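Paso 3. Pasar tus audiolibros a la aplicación Drarkance

Si ya tienes la cuenta creada y el correo confirmado, lo peor ha pasado. Yo tardé una tarde entera la primera vez (tenía 600 archivos repartidos en carpetas con nombres absurdos), así que te cuento el orden que a mí me funciona.

1. Abre Drarkance en el ordenador y entra en Biblioteca > Añadir carpeta.
2. Elige la carpeta donde guardas los audiolibros. Si cada novela está en su propia subcarpeta, mucho mejor.
3. Marca la casilla «Unir capítulos» y pulsa Importar.
4. Espera a que la barra llegue al final y no cierres la ventana, ¡por favor!

Nota: los capítulos se ordenan por el nombre del archivo. Si el 11 te aparece antes que el 2, renombra los primeros como 01, 02, 03 y vuelve a importar. Me pasó con una novela de terror de Francine Tremblay y me enteré de quién era el fantasma en el segundo capítulo – todavía me duele. 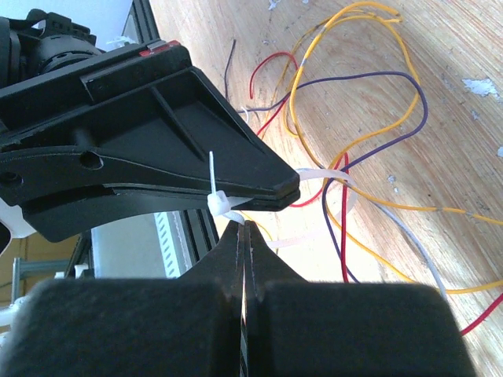
5. Revisa la ficha de cada título. El programa rellena autor y portada, pero el narrador suele quedarse en blanco. Yo lo escribo siempre a mano, que luego me gusta buscar todo lo que ha leído Murray Leclerc.
6. Instala la aplicación en el teléfono, entra con la misma cuenta y toca Sincronizar.
7. Descarga un solo libro y escucha un par de minutos antes de bajar el resto.

Precaución: al sincronizar por primera vez manda la posición de lectura del ordenador. Si ibas por la mitad de algo en el móvil, apunta el minuto antes de tocar nada.

Precaución: las descargas ocupan lo suyo. Mi biblioteca son 1.252 horas y no caben en ningún teléfono mío, así que en Ajustes > Almacenamiento activo «Borrar al terminar».

Nota sobre la velocidad: viene puesta en 1x y se cambia libro a libro, manteniendo pulsado el botón de reproducir. Para las sagas largas de Clifford Li la subo un poquito; para los cuentos de miedo la dejo como está, que las pausas tienen su gracia.

8. Cuando todo suene bien, vuelve a Biblioteca y pulsa Guardar copia. El temporizador de sueño y los marcadores se configuran en el paso 4.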